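Clurcombe Football Club supporters' evening
Speaker notes, January 6, 2018

Good evening, everyone, and thank you for coming out when there's a perfectly good cup tie on television. (Wait for the back rows to sit down.)

I want to talk about away days, and why I think we should run our own coach again. We used to take 12 of us to Castel in two cars, and I still say those were the best Saturdays of my life — even the year we lost by 3.

Fulgencio Marín has asked the Peñalver supporters how they manage it. Their ground holds 3000 and they bring a full coach nearly everywhere, bless them.

(Next slide. Slow down, have some water.)
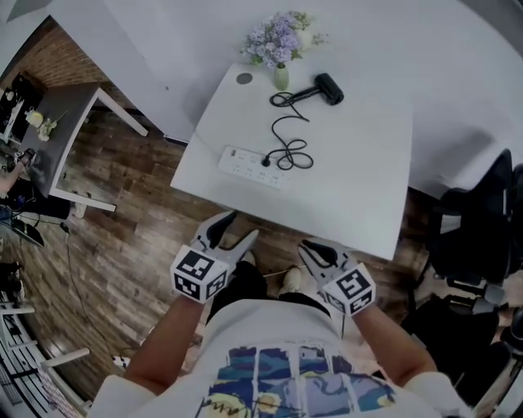

Slide 4: flowers and a hair dryer on a small white table

Now, money. A coach to Nirnico in February needs a deposit, and we have 1000 put by from the raffle, so we can afford to try it once and see who turns up.

Questions, then hand round the sign-up sheet.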